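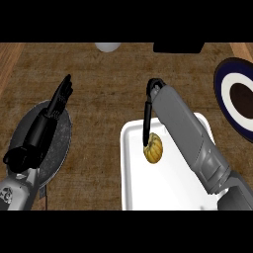

**Testers wanted - Farodik two-arm tabletop kit, preview round**

22/07/2018

Nandetti is looking for people to try out the Farodik kit before it goes on sale. Paid. Remote is fine, all you need is a decent computer and some patience.

What the kit is: two arms, a controller box, and the simulator. This round is simulator only. No hardware gets shipped until October and only to testers who finish. Hand on one side, gripper on the other, kitchen stuff on a table. You drive both arms, move food and dishes, write down what went wrong.

**What you'd be doing**

- Pick-and-place jobs - take a squash off a tray, put it in a pan, that sort of thing
- Same job again with the other arm. Then again with the objects moved
- Short written report after each session. Bullet points OK, nobody is grading your grammer
- One call at the end with Gilles Lecomte, who runs the testing side

20 sessions total. Do them whenever you want as long as they're all in before the deadline in your welcome email. Most people in the last round did two or three a week.

**Pay**

$100 per finished session, paid in two parts - half way and at the end. If you drop out you still get paid for what you turned in. Reports with no notes in them don't count, sorry, we had a few of those.

**Who we want**

People who cook for a living, or used to. People who've set up a robot arm at work or at school. Also people who have never touched one!! We need both kinds and right now we have way too many engineers.

You need to read and write English. You need a mouse, trackpads are miserable for this. Windows or Linux. Mac build is not ready, please don't ask for it yet.

Not open to anyone working for Gratar or Cruzado, they both resell our parts and it gets messy.

**What we want to hear about**

The hand, mostly. Gripper is in decent shape, the fingers need work - closing too early, closing too late, letting go when you didn't ask. Round things with ridges are a pain. Wide flat plates too. Tell us if the menus are confusing. Tell us if the manual is wrong, it's wrong in at least one place that we know of (gripper force page, fix is coming).

If you hate it say so. You get paid the same.

**How to apply**

Write to Gilles through the contact form on the Nandetti site and put ref 1331 in the subject line. Without the ref it goes to sales and they will try to sell you one.

Include:

- what you do for work
- what computer you have, graphics card too
- any robot experience, "none" is a fine answer
- hours per week you can really give

No resume needed. No cover letters please. We'll send a ten minute trial job to everyone who looks like a fit and pick from those.

Applied last time and didn't hear back? Apply again, the old list is gone.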